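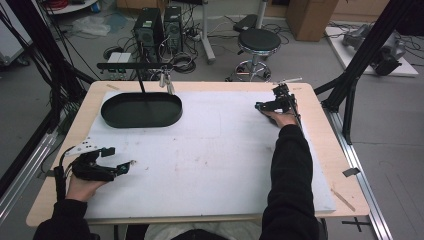
Both grippers in hand, tray on the board, cables as they are for now.

Search this forum Advanced search
Posted in: Workshop Builds > Grippers and Arms

Hand-held gripper pair, left cable keeps pulling

trornari_bench
2018-04-09
Hello all. I am building a pair of hand-held grippers in a shared workshop, and I would like your opinion before I cut more parts. The idea is that I hold one in each hand, do a small task on the table, and record how the fingers move. Later the arm should repeat it. The project is called Gumen, in case I mention it again by mistake.

The base is a big white foam board on the table, between two black extrusion frames. I like the foam because the fingertips can touch it hard and nothing breaks. My problem is the left gripper. Its cable leaves toward the left side of the table, and when I reach to the middle of the board I feel it pulling my wrist. After one evening of tests the recorded path of the left hand is clearly worse than the right one.

The cable is 800 mm from the gripper to the first clip. The reach I need is 584 mm, measured from the clip to the far side of the tray. So on paper I have enough. In practice I don't. What do I do wrong?

foldedwasher
You do nothing wrong, you only forgot that a cable does not go straight. It needs a loop for the wrist, and when you turn the hand the loop gets eaten. With 584 of reach I would not go under a meter. Also change to a softer cable. Silicone jacket, many thin strands.

Kneževič_parts
I don't agree with the longer cable. I had a longer one and it lay on the board and pushed my objects. Take it up. You already have frames on both sides, so put a light spring or a piece of elastic on the top of the left one and hang the cable from there. Then the weight is not on your hand and 800 is fine.

foldedwasher
Elastic also pulls. It only pulls in another direction.

Kneževič_parts
Yes, but the pull is small and it is nearly the same everywhere on the table. A cable that drags on the edge pulls by jumps. In the recording, jumps are what hurts you.

mossy_stepper
Can I ask about the small white plate with black dots on the back of the left gripper? If this is for tracking, I think it matters more than the cable. Mine was on a thin printed neck and it was shaking each time I closed the fingers. I saw "bad path" and blamed my hand for weeks.

trornari_bench
It is only a mounting plate at this moment, I have not decided what goes on it. But thank you, I will check how stiff it is. I can move it a little with a finger, so perhaps you found something.

About the elastic: I tried this evening with a piece from a sewing box. Better in the middle, worse when I go near to my body. Maybe I fixed it too far back.

mossy_stepper
Move the hanging point forward, more or less above where your wrist rests. And add 2 screws to the plate if you have the space.

gray_pulley
Different question, why foam? Mine got dents from the fingertips, and then the small parts were standing crooked. I changed to a rubber mat on a hard board and I would not go back. I see your board has some reddish stains and scuffs already.

trornari_bench
The marks don't disturb me. Dents would, but I didn't find any yet. When the board becomes bad I turn it to the other side. A rubber mat has too much friction for the tray, I want that it can slide when I push it.

gray_pulley
Fair enough. For sliding, foam is good, I agree with that part.

foldedwasher
I still say longer cable. Clustitz sells the soft type by the meter, if you can wait for the delivery. I ordered in June last year and I still have half of the roll.

trornari_bench
OK, my plan: first the plate, because it costs nothing. Then the hanging point forward. If the left path is still bad, I order the soft cable and make it longer. I will post the two curves, left and right, when I have them.

Kneževič_parts
Please change one thing at a time, or we will argue here again about which one helped.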